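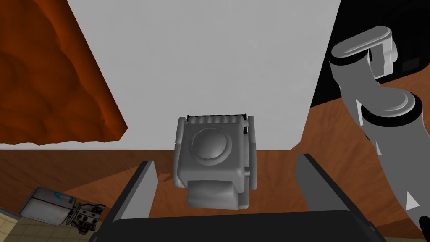
Issue 20, page 2

A Morning at Trasura, With Muffins

By Hae-won Yoo
21st September
415 shares | 2 comments

Trasura's open house started in the parking lot, where a man with a lanyard split us into two groups and sent both of them through the same door. I had driven over from Plerndale expecting a warehouse full of arms swinging around behind yellow tape. What I got was carpet, a row of desks, and eight people in headsets who used to clean hotel rooms.

Trasura trains cleaning robots for the Watkins chain, and it does the training in simulation. Every room on the screens is computer-made, down to the grout. The robots are made of the same stuff, so breakage costs very little, and our guide was proud of that in the way other people are proud of their kids. She mentioned a library of 3,000 rooms. I asked if anyone had been in all of them. She said the system had.

The eight are called room coaches. Until February they were housekeepers and one laundry lead, and their badges still have the old department on the back if you flip them over. Their job is to watch a run, stop it when the machine is about to do something dumb, take over the controls, and mark what went wrong from a menu. They all agree the menu is too short. "Other" gets a lot of use.

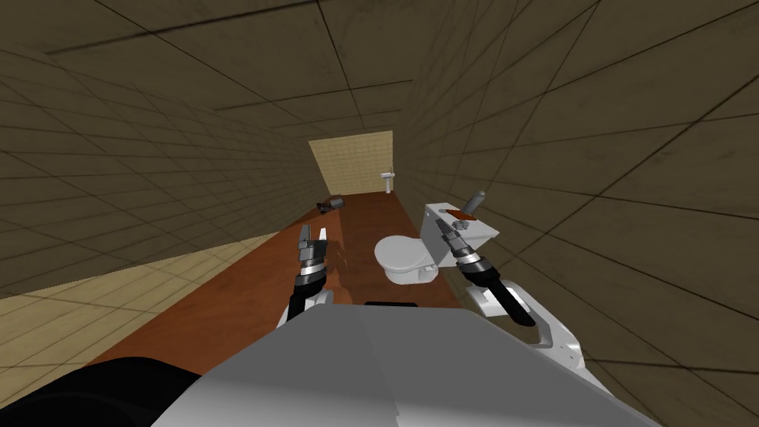
Pay came up before the muffins did. Coaches make more per hour than they did with a cart, and they work fewer hours, so the checks come out close to even. Backs and knees are the clear winners. Eyes and wrists are less sure. One woman told me she hasn't bent over a tub for money since winter and that she now needs drops by lunchtime. Another misses the tips, and she especially misses having a door she could close behind her. The floor supervisor can pull up any coach's screen whenever he likes. He says he rarely does. The coaches say he does it after lunch.

I also asked what happens to the housekeepers still at the hotels. The slide said "redeployment pathways." Our guide read it out loud, looked at it for a second, and went on to the slide about energy use. Later, by the coffee, she told me there are no more coaching seats planned this year and that she had asked for that slide to be rewritten. I liked her better after that.
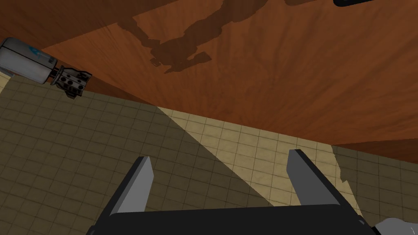 What the coaches know is hard to get into a menu, and Trasura seems to be learning this slowly and on salary. A housekeeper walks into a room and sees what matters. A coach gets whatever view the software gives her and has to work out the room from there. With the tabletop slanting across the top of the screen and the shadow of an arm lying over the wood grain, it took me a while to decide what was table and what was floor. The coach beside me had it sorted before I'd found my glasses. She said the first few weeks made her seasick, and that new people tend to stare at the gripper when they should be looking at where it's headed.

The engineers sit on the other side of a low partition. For the first month, I was told, they sent notes over it. Now they come around and pull up a chair, mostly because the coaches stopped answering the notes. One engineer admitted he had never made a hotel bed. The laundry lead has offered to show him, and there's a date on the whiteboard.

We finished in the break room under a poster for Kesoston, the software everybody logs their hours in and everybody complains about. It logs you out if you stop moving the mouse, so watching carefully counts as being away. A fix has been requested. Meanwhile the coaches jiggle.

The next open house is in February. Park on the left side of the building, as the right side belongs to the dentist and he does call the tow truck.

Back to top | Contact the newsletter | Copyright Plerndale Work & Trade Newsletter. All rights reserved.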